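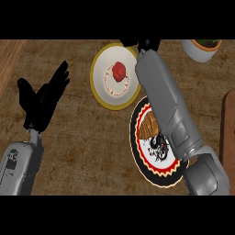 Brustwood Service Desk replied that the label printer on line 12 was still dropping every job sent after 10:50, and asked that the ticket stay open.

Drirley Support – Thursday update. The print queue was cleared and the spooler restarted. Job size was limited to 1000 labels; the failed batch held 1050. The Horgan driver remains at its current version. Fakport has been asked to confirm the buffer setting. Status: pending customer.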